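About Us

Stidness is a small automation company in Flallstead. We develop control software for two-arm manipulation of cloth and license it to firms that build sorting and folding equipment. We do not build complete laundry lines, and we do not sell arms or grippers.

The company was registered on 12/07/2019 by Bogdan Rusu, who had spent the previous years writing motion planners for sheet metal handling. Sheet metal keeps its shape between one grasp and the next. Cloth does not, and most planning software of the period assumed a rigid part with a known model. The first Stidness product, Manole, was an attempt to plan folds without a model of the garment.

What we work on

Our main line of research is imitation learning for garment folding. An operator performs the task through the arms, the system records joint positions and camera images together, and a policy is trained to predict the next short segment of motion from the current images. The method is well known. Our contribution is in how the demonstrations are divided and weighted before training.

A fold that goes well contains very little information about what to do when a sleeve slips. We therefore split each demonstration at the points where the grippers make or release contact, label each segment by the state of the cloth at its start, and sample the rare states more often during training. We call the procedure Stokine. It adds one labeling pass to the workflow and leaves the network unchanged.

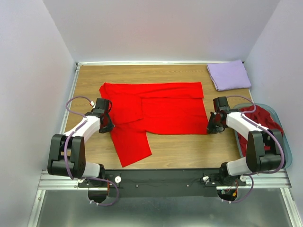 Stokine was developed on long-sleeved garments, which remain our reference task. A T-shirt can be folded acceptably with a fixed sequence if it starts flat. Sleeves add two loose parts that can end up under the body, over it, or twisted, and the order of folding depends on which of these has occurred. The state labels follow from this. A garment with one sleeve folded inward across the body, like the red one on the table, gets a different label from one with both sleeves spread, and the segments that start from it are sampled separately. Wrinkles are not labeled. We tried a wrinkle score in the first version and removed it, as two labelers seldom agreed on it.

Results

The current policy was trained on 465 demonstrations. We evaluated it over 1000 trials on garments that were not in the training set, with start states drawn at random from the label list. It completed the fold within tolerance in 95 percent of trials. Tolerance is defined on the outline of the finished stack as seen from above; a stack with a sleeve end showing fails, even when the outline is square.

Most of the remaining failures are double grasps, where a gripper picks up two layers and the policy continues as if it held one. Vision alone does not separate these cases well on dark fabric. Work on motor current as an additional input started in October and has not been released.

How we work

There are 23 of us. Research and software share one floor in Flallstead, and everyone who writes training code also takes shifts as an operator. Demonstrations recorded by people who know what the policy gets wrong have been more useful to us than a larger number recorded to a script — the difference shows mainly in recovery segments.

We keep every trial log, including the failed ones, and customers receive the full set for the version they license. Changes to the tolerance definition are versioned along with the code, so success rates from different releases should be compared only where the definition number matches.

Manole is still maintained for customers with flat goods such as towels and pillowcases. New projects with garments start on Stokine.

Working with us

Evaluation projects begin with a sample of your garments and a written description of the fold you need. We return a state list, an estimate of the number of demonstrations, and a statement of which garments we expect to be out of range. Heavy outerwear and anything with a rigid insert is currently out of range.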